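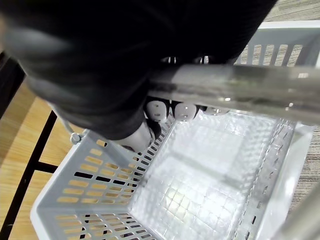
## Freshening up a plastic shopping basket

I love this job! Ten minutes and a tired grey basket is fit for apples again.

1. Tip out the crumbs and old receipts (mine had 6 from Priscombe market).
2. Run a soft, soapy brush along the slots in the sides, first one way and then the other.
3. Now the floor. Little embossed squares hold on to onion skin like mad, so go round in small circles and rinse with 2 jugs of warm water.
4. Wipe the metal handle bar with a damp cloth, then buff it dry. Such a lovely shine!
5. Stand the basket upside down on a towel overnight.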